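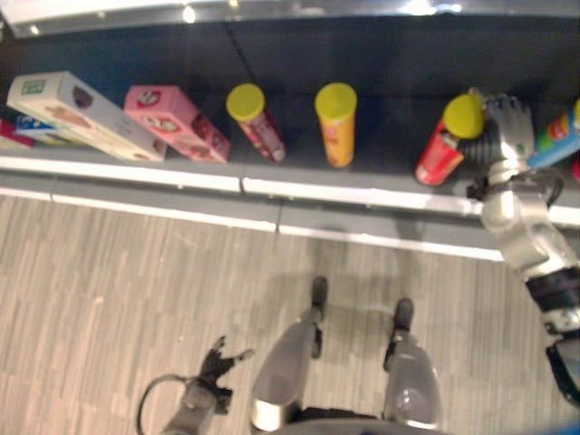
Doncombe's village shop will stay open through the winter after its owners agreed a new lease with the Findwood Estate, which has held the building since the 1950s.

The shop, on the corner of Mill Lane, had been due to close at the end of October. A notice went up in the window in June and the post office counter was told to prepare for a move to Dumdale, the nearest village with a shop of its own.

The new lease runs for two years. The rent has been held at its present level for the first of those, and the estate will pay for repairs to the roof over the back store, where rain has been getting in.

Leilani Blackwood has run the shop with her business partner, Xiomara Lyons, for nine years. She said the two of them had not wanted to leave but could not sign the terms they were first offered.

"The first figure would have finished us by Christmas," she said. "We sat down with them again in August and it was a different conversation. They had been round the building by then and seen the state of the roof."

A petition against the closure was signed by 212 people and handed to the estate office in September. Doncombe Parish Council also wrote in support of the shop, pointing out that the bus to Dumdale no longer runs in the evening and that the last one back leaves at 4.15pm.

Opening hours will change from November. The shop will open at 7am as it does now but will close at 6pm, two hours earlier than at present. Ms Lyons said evening trade had dropped since the bus times changed and that the lights and heating cost more than the till was taking.

The post office counter will keep its present hours, mornings only, with a last collection at noon. Parcels can be left at the main till until closing time.

Shoppers will find a few changes to the stock. Fresh bread will come from the Mägi bakery, which already supplies the school kitchen, and will be delivered before opening. The newspaper round will carry on, but the delivery charge goes up to 90p a week. The greetings cards will move to the wall by the door to make room for a second chiller.

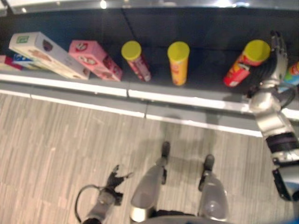
Will the shop have to close while the roof is being repaired?

The work is all over the back store, so customers can use the shop as normal. Deliveries will come in through the front door while the scaffolding is up, and the two parking spaces at the side will be out of use.

The estate expects the roofers to start early in November and to be done before the end of the month, if the weather allows. Stock from the back store will be kept in the old garage across the yard until then.

A spokesman for the estate said it was pleased to have reached an agreement and that it would look at the rent again with the owners before the second year began. He would not say whether another tenant had been interested in the building.

Ms Blackwood said the Christmas order book would open as usual. Orders for turkeys and vegetable boxes can be placed at the till or by telephone, and will need to be collected by 3pm on Christmas Eve.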